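Matby AM-2 Anti-Fatigue Floor Mat

Product code: AM-2
Supplied by: Standenance, workplace flooring and standing supports
Sold: singly, or in packs of 8

Overview

The AM-2 is a closed-cell floor mat for people who stand at a bench, counter or packing station for most of a shift. It is intended for dry indoor areas. The top surface is ribbed across the short side and the underside carries a shallow suction pattern that holds the mat in place on sealed concrete, vinyl and painted floors. On carpet the suction pattern has no effect and the AM-2C, which has a plain woven backing, should be ordered instead.

The mat is made in one piece. There is no separate wear layer to lift or peel, and the edges are bevelled on all four sides during moulding. The bevel is part of the mat and cannot be trimmed off without exposing the foam core. If a mat has to fit round a column or a bench leg, order the cut version and send a drawing with the order.

Specification

Thickness: 18 mm
Bevel: all four sides
Surface: ribbed, matt
Underside: suction pattern
Colours: charcoal, mid grey, charcoal with yellow border
Use: dry, indoor, foot traffic only
Not suitable for: pallet trucks, stools on castors, areas with standing oil

Sizes and codes

AM-2/S, single station
AM-2/L, long station
AM-2/R, runner, cut to order from the roll
AM-2/X, cut to drawing

The yellow border is available on S and L only. Runners are supplied with bevels on the long sides and a square cut at each end. End ramps are ordered separately under code 207 and push into place without adhesive.

Choosing a size

Measure the floor area where the operator's feet go during a normal cycle, including the turn to a shelf or trolley. The mat should cover this area with a margin at each end. A mat that stops short leaves the operator standing with one foot on the mat and one off it, and this is more tiring than a bare floor. Where two people share a bench, one long mat is better than two short ones with a gap between them.

The mat raises the operator by its full thickness. Check bench height after fitting. For seated and standing work at the same bench, the chair should be parked clear of the mat, as castors will mark the surface and in time will tear the ribs.
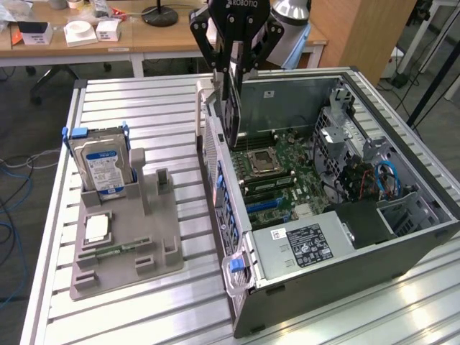

Bench height for standing work depends on the task. For fine work the hands should be slightly above elbow height, for general assembly slightly below, and for work that needs downward force lower again. These heights are taken with the operator standing on the mat in their usual shoes. Fixed benches can be raised with the Kumberg foot set, which is listed on the accessories page and fits square and round legs. Adjustable benches should be reset once, with the mat in place, and the setting marked on the leg.

Fitting

Sweep and mop the floor and let it dry fully. Dust under the suction pattern is the usual cause of a mat that creeps. Lay the mat flat, ribbed side up, and walk over it from one end to the other. Mats that have been stored rolled may show a curl at the corners. Leave them flat in a heated room overnight before use — do not weigh the corners down with metal parts, as these leave dents that are slow to recover.

Do not glue, tape or screw the mat. Fixing it down prevents cleaning beneath and voids the guarantee.

Cleaning

Daily: sweep along the ribs with a stiff brush.
Weekly: wipe with warm water and a mild detergent, then rinse.
Monthly: lift, clean the floor and the underside, and dry both before replacing.

Do not use solvent, bleach or a steam cleaner. A pressure washer will open the surface at the bevel.

Wear and replacement

Press a thumb firmly into the mat where the operator stands most. The dent should close when the thumb is lifted. If it stays visible the core has broken down and the mat should be replaced, even where the surface looks sound. Mats may be turned end for end to spread the wear.

A curled or split bevel is a trip hazard. Take the mat out of use at once. Repairs with tape are not acceptable.

Guarantee

2 years from delivery against splitting of the core or lifting of the bevel in normal use. Wear of the ribs, marks from castors, and damage from chemicals are not covered. Keep the delivery note; the batch number on it must be quoted in any claim.

Change to the product

Mats made since December have a slightly wider bevel. Old and new mats can be used in the same room but will not line up edge to edge. If matching an existing row, state this on the order and quote the old batch number.

Ordering and samples

Orders and cut sizes: Meenakshi Rastogi, sales desk
Drawings and technical questions: Pankaj Dwivedi
Sample pieces are sent free on request, one per colour. Cut mats and runners cannot be returned.

Related products

AM-2C, carpet-backed mat
Bajpai sit-stand stool, fixed feet
Kumberg foot set for benches
End ramp 207

Page revised 7 April 2025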